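[perception-users] Mirror masking in the shelf planner, please try the branch

From: Marlina Wibisono
To: perception-users
Date: March 2023

Hi all,

The mirror branch is ready for other people to break. It sits on top of the current Nistura main and needs the new plane fitter, so pull both.
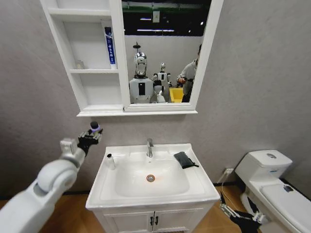
The branch adds one new stage between segmentation and the occupancy map. It looks for planar regions whose depth disagrees with the plane their border sits on, and if the disagreement holds up as the head moves, everything inside the border gets tagged as reflected. Tagged points never reach the planner. They stay in the log with a flag, so you can still see them in the viewer (hit R to toggle). The bathroom set turned out to be a wonderful place to develop this, because the mirror shares a cabinet with the open shelves. The toothpaste box on the middle shelf is a thing we want to keep, and right next to it the glass is full of things we want to drop: the silver-headed robot, the smaller white one beside it, a person in a gray shirt, a yellow bin. With main, all of that became a small crowd living inside the wall. The planner then refused half the shelf placements on the grounds that somebody was standing there!

I've been running it against Yae's replay logs, 500 placements with the same seeds on both branches. Main throws out 100 of them with a phantom collision. The mirror branch throws out 5, and all of those happen when the white frame around the glass washes out under the ceiling lights and the border fit drifts. I think that one is fixable with a better edge prior but I wanted to get the code out first.

On Monday Yogesh wrote:

> I like the idea a lot but I have two worries before we merge.
>
> First, the small translucent cup. It already comes and goes in the
> depth, and if your stage starts treating bad depth as evidence of a
> mirror, we lose the cup for good. Then the arm goes through it.
>
> Second, cost. Skuvow's head computer is already close to the limit
> with the grasp scorer running. What does this do to the loop time?
>
> Also, can we keep the reflected points for something? Seems a
> shame to throw away a free view of our own back side.

Good questions, all three.

The cup: you were right to worry, and the first version did exactly that. It now asks for a closed border and a minimum area before it will tag anything, and the cup doesn't come close on area. I also added a rule that a region can't be tagged if the color segmenter has an object mask that fits wholly inside a shelf compartment. That rule is a bit of a hack. If someone has a cleaner way to say it, I'd love to see it. The threshold is min_mirror_area in the config, and please don't set it low just to catch faucets and other chrome. I tried - it eats the drain and then a chunk of the basin with it.

Cost: the plane check runs only on frames where the head has moved enough to be worth it, so on Skuvow I can't see a difference in the arm loop. Perception does get slower while the head is sweeping. Falen people, I haven't tried it on your older board at all and would really like numbers from you.

Keeping the points: yes!! I've been wanting to do this for ages. Once you have the mirror plane you can flip the tagged points across it and get the room behind you. Junpei has a rough script that does this and it lines up surprisingly well with the map near the glass, less well toward the back wall. It also gives you the robot's own head and chest, so in principle you could check the head calibration against it. None of that is in this branch. It would be a nice thing to have going by June if anyone wants to join in.

Known problems so far:

- Two mirrors facing each other will confuse it badly. I have no plan for this.
- Glossy tile gets tagged now and then at low angles. Xolani saw it on the Shimada kitchen logs, ticket 1521 has the replay.
- The viewer draws tagged points in the same gray as unknown space. Sorry, I'll change the color.

To turn it on, set mirror_stage: true and rebuild the map from scratch. An old map keeps its phantoms, which cost me most of an afternoon of staring at a perfectly good mask and wondering why the wall still had people in it.

Logs from any place with glass are welcome, especially the ones where it does something silly. Shower doors would be great.

Marlina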